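HAND-HELD GRIPPER — PRE-USE AND RETURN-TO-SERVICE CHECK
Unit: Tridano hand gripper, no. 5
Site: Clilcombe, soft goods room
Reason for check: jaws failed to release under load, June. Unit pulled same afternoon.
Result: CONDITIONAL. See open items at bottom.

What went wrong, short version. Operator squeezed down on a cloth, let off the trigger, jaws stayed shut. Had to be pried open by hand with the unit still powered. No injury but a fingertip was between the bars when it let go. That is the part we care about. Log shows 119 cycles on the shift before the hang, nothing odd until cycle 91 where the open time starts to creep. No alarm raised. Should have been one.

1. Body and housing
Cracks, loose screws, sharp edges — OK
Round recesses on both sides clean, no grit — OK
Logo/label legible — NO. Too small and faint to read at working distance. Serial sticker on the case only. Want a bigger one on the body.

2. Side module
Mount tight, no wobble — OK after retighten
Cable strain relief — OK
Window clean — wiped, was smeared

3. Linkage
Both sides move together — PASS, but see comment
Pivot caps seated — PASS
Pinch point guard — NONE FITTED. Fail.
Comment: left side had drag at the inner pivot. Took the cap off, found lint packed round the pin. Same grey-ish fuzz we see on everything in that room. Cleaned, dry lube, drag gone. Pretty sure this is our cause but only one unit opened so far so dont write it up as proven.

4. Jaws and pads
Pads bonded flat, no lifting — OK
Jaws close square — OK
Jaws open in full after trigger release, no load — 100 out of 100
Jaws open in full after release, thick cloth — 100 out of 100 after cleaning. Not tested before cleaning, should have been, missed it.
Comment: fuzzy cloth is the worst case. Gets twisted down through the gap and bunches up under the jaws, right in between the linkages, where it can shed straight onto the pivots. Thin flat stuff doesn't do this. Retest with the fuzzy cloth every time, not the cotton squares.

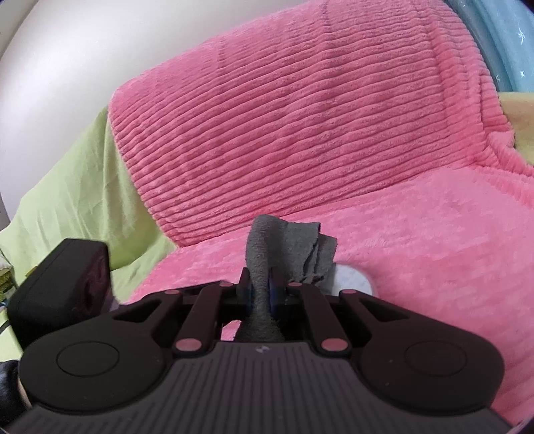 Photo: Kwiatkowski site safety file / Clilcombe

5. Work area
Seat and cushions clear of loose threads — NOT OK, blanket sheds, lint roller left in room
Small hard items kept away from jaws — NEEDS WORK. White disk right by the cloth on the pink blanket. If the jaws catch the rim of something like that along with the fabric they close crooked and the load goes to one side. Clear the pick spot first, then grip.
Drapes and covers tucked back from the operator's reach — OK
Floor, cords — OK

6. Stop and release
Power off with jaws closed, do they relax — NO. They hold. Works as designed per the Bumico service note but the operator did not know that.
Manual release reachable with one hand — marginal. Can be done with the left, awkward with gloves.
Release procedure posted — was not. Is now, inside of door.
Comment: the rule is power OFF, then manual release, then pull the cloth. Never fingers in the bars, even if its "just a bit stuck". Told both shifts.

7. Logging
Open time recorded each cycle — YES
Alarm on slow open — NOT SET. Request in. Until then read the log at break and at end of shift.

OPEN ITEMS
Guard for the linkage, both sides. Ordered, no delivery date
Slow-open alarm
Bigger ID label
Open up the other units and check pins for lint, before anybody calls this closed
Add pin cleaning to the daily list (brush, no compressed air — it drives the fuzz further in)

Unit may be used on cloth with a second person in the room. No solo work until guard is on. If the jaws hang again, even one time, tag it out and leave the cloth in place so we can see how it was caught. Last time it had been yanked out and binned before I got there.

Recheck due: when guard arrives, or end of the month, whichever is first.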